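MW 214 Materials in Household and Office Waste
Handout 4: Small mixed-material items
Instructor: Eldana Assefa
Backlund Hall, spring term

Read before the lab on sorting. Bring the density table from Handout 2.

1. Scope

Bulk packaging was covered in the last two handouts. A bottle or a tray is made mostly of one polymer and can be identified by its resin code, by float-sink testing or by near-infrared (NIR) scanning. Small items are harder. They combine several materials in a body a few inches long, they seldom carry a resin code, and many fall through the first screen at a sorting plant along with broken glass and grit.

For this course, a small mixed-material item is any discarded object that passes a 4 inch screen and contains at least two materials that cannot be pulled apart by hand in one motion. The definition is ours. Fagerlund uses a narrower one in the course reader, and the two should not be mixed in a lab report.

2. Pens and markers

A typical felt-tip marker has a barrel, a cap, an end plug, a fiber reservoir and a nib. The barrel and cap are often polypropylene (PP), density near 0.9 g/cm3, and float in water when empty. The reservoir is usually polyester fiber, which sinks on its own. An intact marker may float or sink depending on trapped air and remaining ink, so float-sink results for whole markers are not reliable.
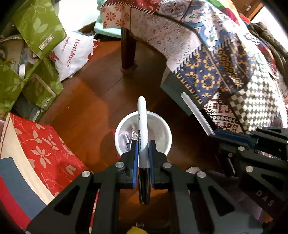

Permanent marker, cap on.

Three points for the sorting line:

Color. Black parts pigmented with carbon black absorb NIR light and return almost no signal. A pale barrel with a black cap may be read as PP at one end and as nothing at the other.

Ink. Permanent inks use alcohol or similar solvents with dye and resin. Residual ink stains washed flake, and a small number of markers can discolor a batch.

Shape. Cylinders roll on an inclined belt and may leave the scan zone before the air jet fires.

In the Sallen exercise you will work out the loss from rolling alone. Assume the belt runs at constant speed and 75 percent of items stay in the scan zone. State any other assumption you make.

3. Wired earphones and light cable

Cable is a different problem. The conductor is fine copper strand, often enameled and wound with a textile fiber for strength. The jacket is commonly PVC or a thermoplastic elastomer (TPE). Both are soft, and both contain additives that migrate or react over time. Yellowing of a white jacket can come from light exposure, from skin oils or from the breakdown of the stabilizer. Color alone does not tell you which polymer is present.

The housings are usually rigid ABS or polycarbonate. Each holds a driver with a small permanent magnet, a voice coil and a thin film diaphragm. An overband magnet may lift the whole item by the driver and carry the cable with it, which puts copper and PVC in the ferrous fraction.

Tangling is the main mechanical fault. Loose cable wraps on rotating shafts in disc screens, and the wrap then catches film and string until the discs stop separating. Plants cut the shafts clear by hand - always under lockout.
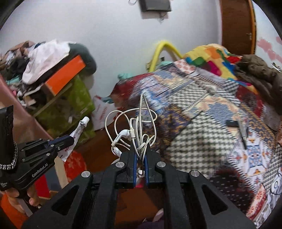 4. Recovery routes

Shredding followed by density separation recovers copper from cable at acceptable purity if the feed is mostly cable. With mixed small items the copper content is low and the fines carry much of the value away. The Karnier worksheet gives a feed with 90 percent plastic by mass; calculate the copper grade before and after one pass on the air table.

Markers are recovered, where they are recovered at all, through separate collection boxes. The load is then known, ink can be handled in a closed wash, and the PP goes to dark molded goods.

5. For the lab

Weigh each item whole, then by part. Record masses to 0.1 g. Do not open any item containing a battery. Gloves and eye protection are required for cutting cable and opening marker barrels, and markers are opened under the hood only.

Reading: Fagerlund, course reader, section on fines; Larkthorpe problem set, questions on magnet placement.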